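March, notes on the Mellstead garden donor mailing

Second batch went out at 9:40 this morning, 1184 letters. The first batch was 821, all past donors to the park fund. Nimal had the addresses from the Flustari export and took out the duplicates by hand, which ate most of yesterday.

Return envelopes ran short again. Printer says 8 boxes were packed, we signed for 8, so the miscount is on our side. Check the shelf by the stairs before ordering more.

Folasade talked to the Nuchit people about the matching gift. They will match anything pledged for the butterfly house but not the parking area. The letter says "the expansion" with no split – needs a line on the pledge card before the third batch. Draft:

> Gifts marked for the butterfly house will be matched through the end of the campaign.

Arwel wants "doubled" in place of "matched". Left it as is for now.

Pledge form on the site: the monthly option was sending people the one-time receipt. Kulap fixed the template and I ran 11 test pledges, all with the right receipt. Delete the test records before the totals go to Štefánia.

Open:

- plaque wording for the bench donors, two families still to reply
- ask Evadent for the invoice in two parts, postage separate
- thank-you calls, list is in the shared folder, names M to Z not started
- preview evening: rain plan? tent quote expires at the end of the month

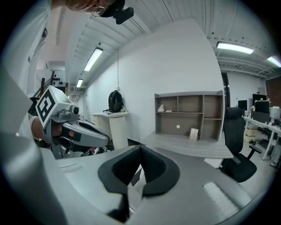

Fingertip pads on the gray gripper, second gripper at left.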